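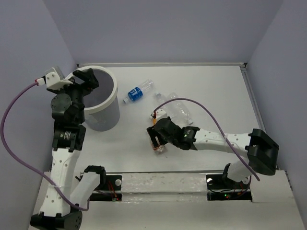 Wycliffe Ondieki writes that the Alis preamp hums on stage but never at home, and asks whether the ground lift switch should stay in the LIFT position for good. Leave it at GROUND unless the hum is present. Section 6 covers the full check. The steps that follow set the gain structure, and they come first.

5.2 Setting levels between guitar, preamp and power amp

Before you start, turn the MASTER control on the preamp fully down and switch the power amp off. Set all tone controls to 12 o'clock.

1. Plug the guitar into the INSTRUMENT input with a shielded cable. Do not use a speaker cable.
2. Connect the preamp LINE OUT to the power amp input.
3. Connect the cabinet to the power amp. Check that the cabinet impedance is not lower than the minimum marked on the rear panel.
4. Switch on the preamp. Wait 36 seconds for the mute relay to release, then switch on the power amp.
5. Set the guitar volume to full and select the bridge pickup.
6. Play hard chords and raise INPUT GAIN until the red CLIP light flickers. Back off until it stays dark.
7. Raise MASTER slowly to the level you need.

Note: Active pickups have a hotter output. If CLIP lights with INPUT GAIN below 3, press the PAD switch and repeat step 6.

Note: The effects loop runs at line level. Floor pedals made for instrument level may distort there - place them between the guitar and the preamp.

Caution: Never connect or remove a speaker cable while the power amp is on. A tube power amp run without a load can destroy its output transformer.

Caution: Switch off in reverse order, power amp first.

5.3 Storing the setting

1. Hold STORE until the display blinks.
2. Turn the DATA knob to a free location.
3. Press STORE once more. The display stops blinking.

INPUT GAIN and PAD are not stored. Write their positions down if you change guitars during a set.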